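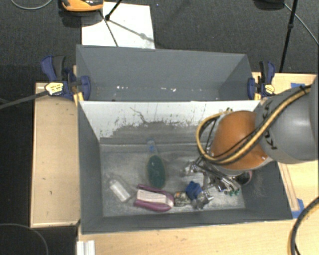
I finally finished the Vomwood ridge trail in April, and I have been talking about it to anyone who stands still long enough! It starts behind the old mill in Illgate, climbs through beech woods for what feels like forever, and then drops you out onto open grass with the whole valley laid out below.

The sign at the top says 3,917 feet. My legs would have guessed higher.

I went with Jirayu Suksawat, who has walked it more times than I've been to the dentist and who packs like he's leaving home for good (two kinds of soup, a folding stool, a whole pineapple). We left at six in the morning and had the first stretch to ourselves, apart from a woodpecker going at it somewhere off to the left. The mud past the second gate is every bit as bad as people say, so wear the ugly boots.

My favorite part was the stone steps near Simby. There are 88 of them, uneven and mossy, and I counted out loud the whole way up, which Jirayu put up with very kindly. At the top there's a spring with the coldest water I have ever tasted, and some 100 yards on you get a flat rock that could have been made for lunch.

We ate the pineapple there. I want to go back in the fall, when the beeches turn, and try the longer way down by the lake. If you've done that side, please tell me how the path is after rain!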